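Workplace & Interiors

The Shared White Table

The arrangement of a shared work surface is seldom treated as a matter of policy. At Noltska, the office services group that manages rooms for tenants in the Tenberg building, it became one in June, when staff were asked to review every table that did not belong to a particular desk. The review covered 31 tables. Most were found to hold papers that had no owner, cables that fitted nothing in the room, and cups.

Leonor Barros, who directed the review, had previously overseen reading rooms at Endton. Her instructions to staff were brief. Each shared table was to have one container for items in transit, one object chosen for its appearance, and a clear area large enough for two open folders. Anything else required a request in writing, and requests were answered within 4 working days.

"People will put a thing down wherever the last thing was put down," Barros said. "If there is a tray, they will use the tray. We did not have to write a rule for that part."

The choice of container took longer than expected. Lidded boxes were tried first and were withdrawn after six weeks, as items placed in them were forgotten. Wire baskets marked the tabletops. The group settled on clear trays with a low rim, in which a box or a book can be seen from a standing position and collected by the person who needs it.

Decoration was kept modest. Fresh flowers had been supplied to the building under an earlier contract, at a cost of 177 a month, and the contract was allowed to lapse. Artificial flowers in small white pots took their place. Framed drawings were drawn from the building's own store, with a preference for black-and-white work that would not compete with brick. 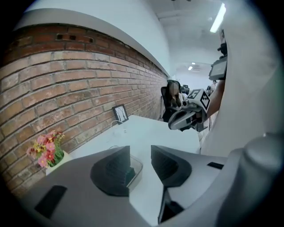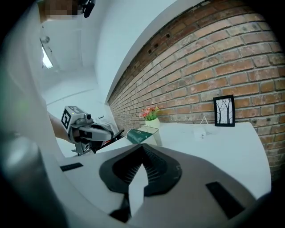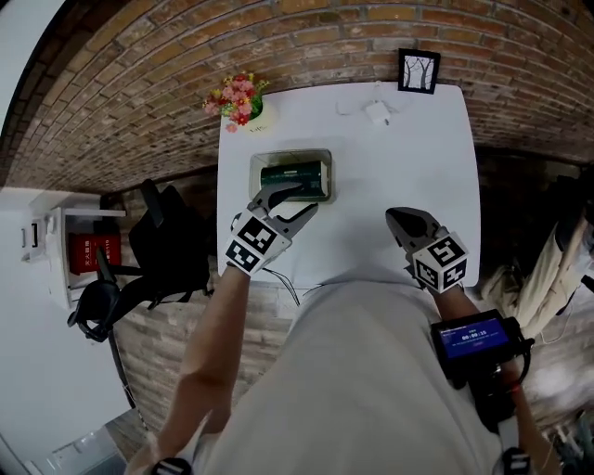

The white table against the brick wall, with its clear tray, flowers and small black-framed picture.

Brick presented its own difficulty. The rooms on the Pai side of the building have exposed walls, and tenants had asked for them to be painted. The request was declined. White tables were placed along the brick instead, and ceiling lighting was increased so that the color of the wall did not darken the work surface.

Cables remain the least settled part of the program. Charging leads are permitted at the wall side of a shared table, provided that the front portion is left available for work. Barros has proposed a fixed outlet at the rear corner of each table, but the tenants have not yet agreed on how the expense should be divided.

Rooms are inspected at the end of each month by a member of the services staff, who returns unclaimed items to the front office. They are held there for up to 31 days. The guidelines were issued to all tenants on 5 Nov 2021, and printed copies may be obtained from the Noltska office on the ground floor.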